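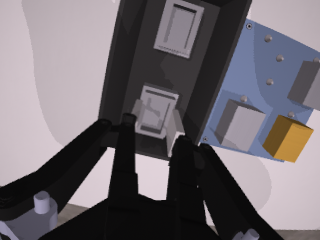 By Radka Babić
Sun 4 December

Drita Delić learned to fix cabinet locks from her uncle, in a shop on the east side of Cedosville that sold mostly paint. She was 14 and wanted money for a bicycle. She stayed through high school, and when he retired she took over the bench and the key machine.

"I never planned on it," she says. "I was good at sitting still, and he noticed."

The shop still carries the family name, Radulović, over the door. Most of her work is old office furniture: filing cabinets, desk drawers, lockers from the school in Rasow. People bring them in after a move, when the keys have gone missing.

"They want me to drill it. I say give me until Thursday. Nine times out of ten I can make a key."

Drilling costs less, and she will do it if a customer insists. She charges 70 dollars for a key cut from the lock itself and has kept that price for years, though the blanks have gone up.

August is her busy month. The school empties its hallways and she works through the lockers a row at a time. Last summer there were 91 on the list, and all but one opened - the last had been painted shut on the inside.

I asked if she worries about electronic locks. She shrugged. She has taken a course in them and sells a few to landlords, but she doesn't enjoy the work much.

"You swap the battery or you swap the whole thing. There's no middle part."

Her uncle is 90 now and comes by in the mornings for coffee. He doesn't touch the tools anymore. He does go through the scrap bin, she says, and puts things back on her bench.

The shop is closed Mondays.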